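Tuesday, 7 pm build - Ceren map, netcode and weapon skins

Picked up where Mpho Coetzee left off on the spawn bug. Symptom as before: on the Ceren map the defending team occasionally spawns with the previous round's loadout. Only happens when the round ends during a reload.

Cause found. The reload timer holds a reference to the old weapon object and writes it back on expiry. Cancelling the timer in `OnRoundEnd` fixes it on the listen server. Dedicated server not tested yet.

- tick rate: 128 on server, client left uncapped
- bots: Hinrichs preset, aim error at default
- build: 2136, debug symbols on

Ran 3 full matches with bots. No wrong loadouts. One bot got stuck on the ladder behind the Donov warehouse, which is an old fault and stays on Mpho's list. 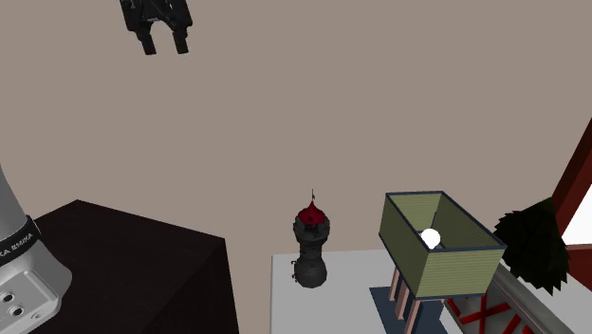

Skins next. The colour picker still applies paint to the whole rifle when only the stock is selected. Mask channels are swapped in the exporter - green and blue, same mistake as in the pistol set. For decals the present rule is one line of text wrapped round a cylinder, and the letters at the ends must be allowed to disappear round the curve. The white "KA EMIKA" on the black band is the sort of result I want from the scope ring: high contrast, partial word, still legible. Ours smears at the seam. UV island for the ring needs to be straightened before anything else is tried.

Also tried the decal at half resolution. Acceptable at distance, poor in the inspect view. Keep full size for inspect and let the mip chain deal with the rest.

Footstep audio: steps on metal are too loud through walls. Occlusion value was being read once at match start and never refreshed. Now updated on each room change. Sounds right on Ceren, but Clilmont has the open stairwell and the room volumes overlap there, so expect odd results.

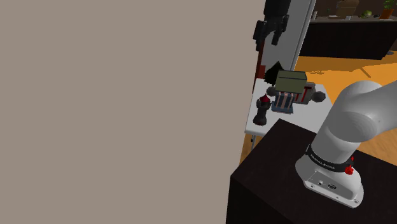 Grenade arc preview disagrees with the real throw by a small amount when the player is moving sideways. Preview ignores inherited velocity. Added it, then had to clamp it, as a sprinting jump threw the marker outside the map bounds. Clamp value is a guess and should go into the config file.

To do:

- repeat spawn test on the dedicated server
- fix channel order in exporter, re-export all rifles
- straighten scope ring UVs
- split the Clilmont stairwell volumes
- ask Mpho whether the ladder fix can go in before the July branch

Reload fix is committed behind a flag, default off. Leave it off until the dedicated run is done.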